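Two arms, one bench: notes after the first months

March 28, 2021

The sorting cell at Numitz has been running since November. I keep its maintenance log, so most of what follows comes from there and from talking to the people on shift.

Before the cell, sorting meant standing at a bench for a full shift. Now an operator covers it in blocks of 20 minutes, then moves to packing or inspection. Total hours are the same. The work inside them is more varied, and more of it is done at a keyboard.

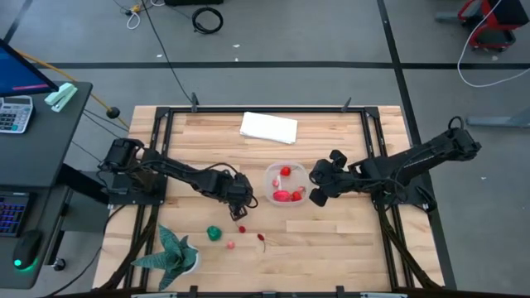 The pay grades have not caught up. Maya Tannous went from sorter to cell operator and handles fault recovery, gripper changes and the shift report. On paper she is still a sorter. Of the 26 people in the department, 14 have done the operator training, and none has a new job title.

Fault recovery is the part we underestimated. A stalled pick is easy to clear, but someone has to decide whether to resume or rerun the batch. Sorin Trajkovski wrote a one-page procedure for that – it replaced a manual few of us had opened.

Noise is lower. Conversation is too, which Maya raised at the last review and which I have no column for in the log.

Next up is the second bench, planned with the same layout and a longer handover between shifts.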